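Skurkthorpe Community Larder: how the spring has gone

Dear all at the Tristow Fund,

It seems no time at all since I last sat down to write one of these, and yet when I look back through the diary there is rather a lot to tell you, so please do put the kettle on first. The larder has now been open through its second winter, and I am very glad to say we came out of it with the shelves fuller than when we went in.

Between the start of the grant year and the end of March we gave out 1,864 food parcels. That is a good deal more than I put in the application, and I did wonder whether we would manage it — but the extra opening on Thursday evenings made all the difference to people who work in the daytime and could never get to us before. Many of them had been going without and saying nothing, which I find hard to think about even now.

The part of your money set aside for cold storage has been spent in full. We bought three upright fridges, and they have meant we can take milk, yoghurt and cooked meats from the shops at closing time. Mrs Bajwa, who looks after the rota, has put a temperature chart on each door and woe betide anyone who forgets to fill it in!

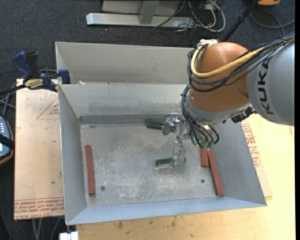
The cookery mornings got off to a slower start, I must admit. We had planned them for the school holidays and only a handful of families came to the first, so we moved them to term time, straight after drop-off, and now there is a waiting list. Lentils have been a harder sell than I hoped. The flatbreads went down beautifully, and so did a beetroot soup that Mrs Uduvska taught us from memory, with no quantities at all, so that the rest of us had to scribble as she poured.

Two things are still outstanding. The ramp at the side door is waiting on a second quote, the first having come in well over what we had allowed, and the new leaflets are written but not yet printed. I should like to carry the leaflet money over into the summer if you are happy with that — a short note back would do.

Thank you, as ever, for your patience with my long letters and for trusting us with this. Do come and see us, any Thursday after five, and you'll be given soup whether you want it or not.

With warmest wishes,
Keisha Dunleavy
Larder Coordinator

3 comments
2 shares

Related
Autumn report to the Tristow Fund
Can you spare a Thursday evening?
What we can and can't accept at the door
Beetroot soup, as near as we could write it down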